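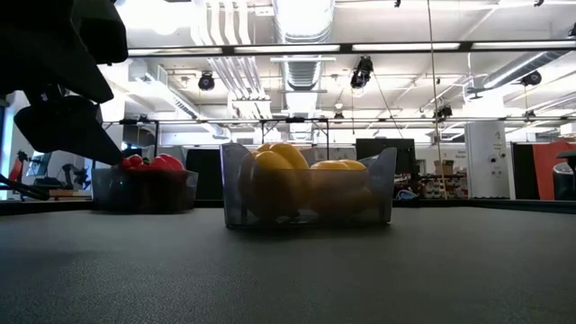

*Flindent two-finger gripper at the pepper sorting station, Prutville test hall.*

# Flindent Two-Finger Gripper: Product Page and Fingertip Safety Notice

**Status:** on sale, with a required inspection for units fitted with the first-version fingertip
**Sold and serviced by:** Werkora, Prutville
**Applies to:** Flindent gripper, all arm mounts

## What it is

The Flindent is an electric gripper for picking fresh produce and other soft goods out of bins. It has two fingers in matte black and mounts to the end of most small and mid-size arms with the adapter plate supplied. Peppers, tomatoes, lemons and similar items are the usual load. It is not meant for glass, knives or anything with a sharp edge.

Grip force is set in software and held by a spring pack in the finger housing. If power is lost, the spring pack keeps the fingers where they are. A held item stays held until someone releases it by hand with the lever on the back of the housing.

## What went wrong

In October a Flindent running at the Cisternas packing site dropped its lower fingertip into a bin during a pick. The arm did not stop. It finished the move, went to the drop point, opened, and came back for the next item with a bare finger. It made 7 more picks before an operator saw the marks on the fruit and pressed the stop button.

There were no injuries. The fingertip was found in the source bin and the contents of both bins were thrown out.

We had the gripper back on the bench within the week. Two separate faults were involved.

1. **The fingertip screw had backed out.** First-version tips are held by a single screw with no thread lock. On a fast cycle the screw works loose. We repeated this on 4 of the grippers in our own stock, all of them with first-version tips.
2. **The controller did not notice.** The missing-tip check compares finger position against the expected closing width. With a large, soft item in the grip, the reading from a bare finger falls inside the allowed range, so no fault is raised. The check works as designed on small items and on an empty close.

The second fault is the more serious one. A loose tip is a maintenance problem. An arm that carries on with a bare metal finger can cut product and can hurt a person reaching into the bin.

## Which units are affected

Look at the base of the fingertip with the gripper powered off.

| Tip version | How to tell | Action |
|---|---|---|
| First | One screw, flat base | Stop use, replace tips, update controller |
| Second | Two screws, stepped base | Update controller |

Grippers shipped with firmware 78 or later already have the new check. The firmware number is on the controller's start screen. If the number is lower, the unit needs the update whichever tips are fitted.

## Inspection

Do this before the next shift and then every 200 hours of running time.

- Stop the arm and lock out power at the cell. The stop button alone is not a lockout.
- Release any held item with the hand lever. Keep fingers clear of the gap, as the spring pack is still loaded.
- Try to turn each fingertip by hand. There should be no movement at all.
- Check the screws with the torque driver from the service kit.
- Look along the cable from the wrist to the first tie point. Replace it if the jacket is nicked or flattened.
- Clean both tips and look for chips.
- Write the date and running hours in the cell log.

If a tip is missing, hold everything in the source bin, the drop bin and anything packed since the last good check. Do not restart until the tip has been found.

## What changed in firmware 78

The gripper now closes empty once at the start of each bin and compares the reading with its stored zero. A missing or shifted tip stops the arm and shows fault "TIP". The fault can't be cleared from the operator screen. It needs a supervisor code and a fresh zero.

The extra close adds a short pause at each bin change. We have had requests to make it optional. It will stay on.

The check runs once per bin, so a tip lost in the middle of a bin will not be caught until the next one starts. Deep bins with long pick runs should be split in the program. The manual explains how to call the check from your own routine.

## Known limits

- The grip check can't tell a pepper from a folded piece of liner. Remove loose liners before loading.
- Clear and tinted plastic bins may need a taught rim height. Do not rely on a depth camera alone to find the edge.
- The gripper has no collision sensing of its own. Contact with a bin wall is detected by the arm, if the arm supports it.

## Ordering

- Fingertip pair, second version, with screws: free for every affected unit
- Service kit with torque driver and zero gauge
- Replacement wrist cable
- Spring pack, fitted by Werkora only

Have the serial number ready when ordering. It is engraved beside the hand lever. Return the old tips in the bag supplied, including the screws, even if they look fine.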